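Why Does Wood Have Lines?

Look closely at a wooden table and you will see thin lines running along it. These lines are called grain. They come from the way a tree grows.

Every year a tree adds a new layer under its bark. Wood made in spring is usually paler. Wood made in summer is darker and harder. Together they make one ring.

When a log is sawed into long boards, the saw cuts through the rings from the side. On a flat board they show up as stripes – some light, some a little darker. 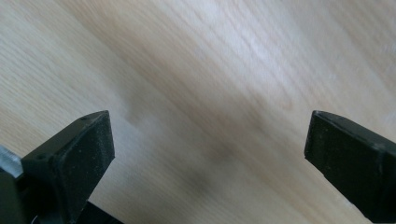
How old can a tree get?

Some oak trees live for more than 500 years. To find the age of a cut tree, count the dark rings on the stump. A stump with 70 dark rings came from a tree that was 70 years old, or very close to it.

Wide rings often mean a year with plenty of rain. Narrow rings can mean a dry year.

Words to know

Bark – the outer skin of a tree
Grain – the lines you see in cut wood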